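Kistlow Early Learning - Now Hiring

Lead Teachers, Assistant Teachers, one Kitchen Helper
Hollis location, opening in March

We are opening our second center and we need people. Good ones, soon. Read this through before you apply please, it answers most of what we get asked on the phone.

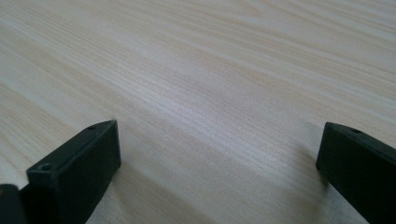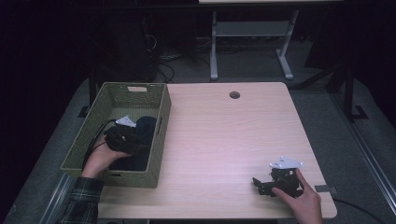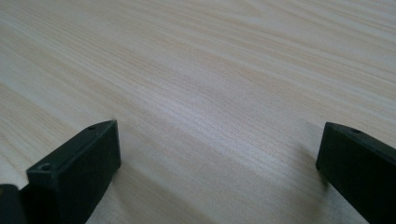 Light wood tabletops.

Who we are

Kistlow runs child care and preschool for ages six weeks to five years. First center is on Trondiseck Road, still going strong, waiting list and all. Owner is Wellington Araújo. He did payroll software before this and bought the Trondiseck Road place when the old owners retired. He is on site most mornings and does the hiring himself, so you'll meet him.

Hollis will be licensed for 200 children when all the rooms are open. We start with four rooms: infants, toddlers, twos, pre-K. The rest open as we staff them. No staff, no room. We don't stretch ratios.

The jobs

Lead Teacher (infants, toddlers, pre-K)
Full time, 40 hours. You plan the week, run the room, talk to parents at drop off and pick up. CDA or associate degree in early childhood, or close to finishing one. Two years in a licensed center. Home day care counts toward one of the two.

Assistant Teacher (all rooms)
Full or part time. High school diploma or GED. Experience nice but we train. Diapers, snacks, nap time, outside time in most weather. Lots of getting up and down off the floor. Some lifting.

Floater
Same as assistant but you move between rooms to cover breaks. Some people love this, some hate it. Tell us if you know which one you are. Must be OK with early starts.

Kitchen Helper
Part time, 9:30 am to 1:30 pm. Breakfast cleanup, lunch plating, allergy labels. Food handler card needed by your first day. Cook is already hired so this is a helper spot only.

Hours

Center is open 6:30 am to 6:00 pm. Openers start at 6:15, closers leave when the last child does, usually just after six. Leads get a set shift. Assistants rotate every month unless you ask for a set one and we can make it work. No weekends except one paid training day before we open.

Pay and benefits

Pay depends on your credential and years. We tell you the number on the first call, not after three interviews.

- Health plan after 60 days for full time (kitchen helper not included, sorry)
- Child care discount, half off the first child, availabilty permitting
- Paid holidays, paid sick time from day one
- 36 hours of paid training in your first year, on the clock
- Tuition help if you are working on your CDA

What you need

Background check and fingerprints. We pay for both. TB test. Infant and child CPR, and if yours has lapsed we run a class at the center before opening, free to new hires. You must be 18 or over. Spanish or Portuguese is a big plus, not required.

Training

All new staff shadow at Trondiseck Road for two weeks, paid. Parking there is tight in the morning, use the street behind. After that, a week setting up your room in Hollis. We use the Hostutach app for attendance, meals and daily notes to parents, so you'll get a login and a short lesson. It's easy enough if you can text.

How to apply

Send a resume or just a page about yourself, plus two references. One should be someone who has seen you work with children. Put the job you want at the top. If you want to be considered for more than one, list them in order.

Drop it at the Trondiseck Road front desk, 8 am to 5 pm, or use the apply button on this page. You can also call the front desk and ask for extension 337. Leave a message, please speak slowly, and give your number twice. Best time to reach a live person is 1 pm to 2:30, nap time.

First call is ten minutes or so. Then a visit where you spend an hour in a classroom with one of our leads. Then an offer or a no. We try to get back to everyone inside a week, bear with us if its a bit longer this month.

Leads get hired first, then assistants, then floaters. Kitchen spot gets filled whenever the right person shows up.

Current Trondiseck Road staff who want to move to Hollis: don't use this form, talk to Wellington directly. You keep your seniority and your time off.

Kistlow Early Learning is an equal opportunity employer.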